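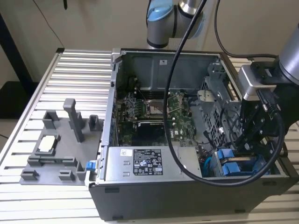 Etulis shares slip after half-year result, but dividend stays

Shares in the computer refurbishing company Etulis fell 7 per cent on Thu 27 August, after the company told the market that its profit for the half year was lower than it had expected in February. The fall was the largest in one day since the company was listed.

Etulis buys used office computers from banks, schools and government offices, repairs them and sells them again, mostly to small businesses. It earned $132 million in revenue in the six months, a little more than one year before. The problem was on the cost side. The company paid higher prices for used machines, and it also paid more for storage while it moved its stock to the new warehouse at Skatham.

Chief executive Zinhle Du Plessis said in a call with investors that the move took longer than planned and that for several weeks the company was paying rent in two places. The old warehouse is now closed, she said, and this cost will not come back in the second half.

"We have the orders and we have the people," Ms Du Plessis said. "In this half we were not quick enough to get the machines from the truck to the customer."

The board decided to keep the interim dividend at 4 cents a share. Some investors had feared it would be cut. It will be paid to those who are on the share register at the end of next month.

Opinions among analysts were divided. Arturo Marchetti, who follows smaller technology companies for the broker Dultach, lowered his profit forecast for the full year but did not change his recommendation, which is to hold. He wrote to clients that the share price already includes much of the bad news, and that the company's debt is small compared with its competitors. He would like to see one more result before he calls the shares cheap.

Hendrik Sibiya of the fund manager Seyoum was more positive. His fund bought more shares in the afternoon, when the price was near the lowest point of the day. He said that many investors sold the whole sector earlier this year, when it was feared that new computers would become cheaper and that used ones would lose their market. In his view this has not happened, and many offices keep their machines longer than before.

"When a company is still making money and people don't want to hear its name, I start to read the accounts," Mr Sibiya said. He added that the shares can still go lower in the short term, and that his fund normally holds a position for several years.

Etulis has around 900 employees. Finance director Unathi Oosthuizen said that no job cuts are planned, but that the company will be slower to fill positions when somebody leaves. She also said that the centre at Skatham should be working at its full capacity before the end of the year.

The company did not give a new forecast for profit. It said only that the second half is usually the stronger one, as many customers order before their budget year is closed. Trading figures for the first months of the half will be presented at the annual meeting.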